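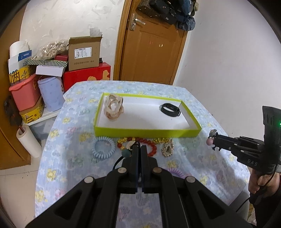
*Two hand-held grippers at work over a box lid, with bracelets and coiled hair ties set out in front of it.*

**Equipment Notes: The Lepik Paired Gripper Service**

The Office of Shared Equipment at Onasau has completed its review of the Lepik paired gripper service, which is offered to member laboratories by Skultport under a loan agreement. The review was carried out between September and the end of the winter term and was led by Aušra Kļaviņa of the manipulation group. Her full report is held by the Office and may be requested by any member laboratory.

The service provides two hand-held grippers, one for each hand, together with a carrying case, a charging unit and access to Skultport's processing desk. An operator performs ordinary tasks with the grippers in place of the fingers, and the recordings are returned to the laboratory in a form suited to training robot arms. Loans are made for periods of eight weeks. A first loan includes seven hours of instruction, given in person or by video call at the choice of the laboratory.

Members were most interested in how the service would perform away from the bench. The review therefore gave particular attention to household work, and above all to the handling of small personal items. Bracelets, hair ties and wrist bands are a demanding test. They are light, they change shape when held, and a beaded string may slide out of a grasp that would be secure on a solid block.

Sixteen operators took part, most of whom had no earlier experience with equipment of this type. The report finds that they became comfortable with opening and closing the fingers within the first session. Working with both hands together took longer. Several operators tended to let the second gripper rest idle, and the instructor's advice on this point – to give each hand its own part of the task before starting – was considered the most useful portion of the training.

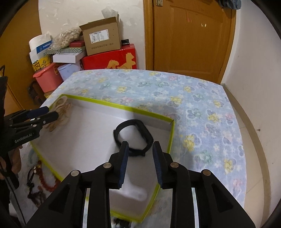

*A looped black band between the gripper fingers, inside the open box.*

Soft and looped objects received a separate section in the report. A strap that stands on its edge can be approached from either side, and operators generally preferred to lower the open fingers around it and close slowly. Flat chains were harder. The report recommends that laboratories planning work with jewelry request the additional practice session, for which Skultport makes no charge during a first loan.

Some reservations were recorded. Operators with smaller hands found the grip tiring in longer sessions, and the printed manual does not explain the status lights clearly. The processing desk returned most recordings within the agreed time, although two batches sent before the holiday closure were delayed. Skultport has informed the Office that a revised manual is in preparation.

The review also compared the terms with those of the Plaltau service, which members have used for the past 18 months. Plaltau remains the less costly choice for work with one hand. For tasks that require two hands, the Office now recommends Lepik.

Applications for the next loan period are open to all member laboratories and should be sent to the Office with a short outline of the intended work. Laboratories that already hold a Plaltau agreement may apply without ending it.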